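# Visit Report: Rangel Open Day, Stotville

Leandro Gallardo
1/20/21

Our class went to the open day at Rangel in Stotville as part of the automation unit. Rangel is a small company that builds grippers and collects practice data for robot arms. We were split into two groups, and mine had Ottilie Kaufmann as a guide. She has worked there since the company moved over from Pudlow.

The first stop was the workshop. We saw two robot arms, one switched off with its cover open and one moving blocks from a tray to a bin. The running arm missed a block now and then and went back for it. Ms. Kaufmann said the arm itself is the easy part to buy. What takes time is giving it enough recordings of people doing ordinary jobs with their hands, so the software has something to learn from.

For that they use a hand-held gripper with a camera on it. A person carries it around and picks things up with it, and the camera records the whole job from the gripper's side. No arm is needed. The project we heard most about is called Cikville, and it is about tidying tables in places where people sit down for coffee. Small round tables are harder than long ones, she told us, as you often have to walk around a chair to reach the far side. 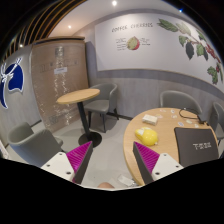 The recordings are made in real rooms and the furniture stays where it is. If a chair is in the way, the person works around it, because a robot would have to do the same. The Cikville set had 834 recordings when we visited. Each one is checked by a second person before it is used, and the ones where the gripper closes on nothing are put in a separate folder.

After that we got to try the tool ourselves. Each of us had 10 minutes. It is heavier at the front than I expected, and my wrist was tired by the end. Boxes were simple. Thin flat things were hard – I tried to lift a sticker off a table and only pushed it to the rim. A loop of cable was also difficult, as it slid out when I lifted it. Ms. Kaufmann told us to move slower and to look at the fingertips instead of our own hand. That helped with the cable but I never got the sticker.

In the question part at the end I asked how many recordings a robot needs for one new job. She did not give one number. It depends on how different the objects are, and on whether the light and the room change between recordings. Someone else asked about pay, and the answer was that the people who record are paid by the hour – a normal shift has a break every 20 minutes for the wrist.

For my own project I had planned to build a gripper with flat plastic fingers. I now want to test a softer strip on the inside of each finger and compare the two on the same objects. Rangel said we can email them questions until the unit is finished. I still need to ask what they use to clean the fingers between recordings.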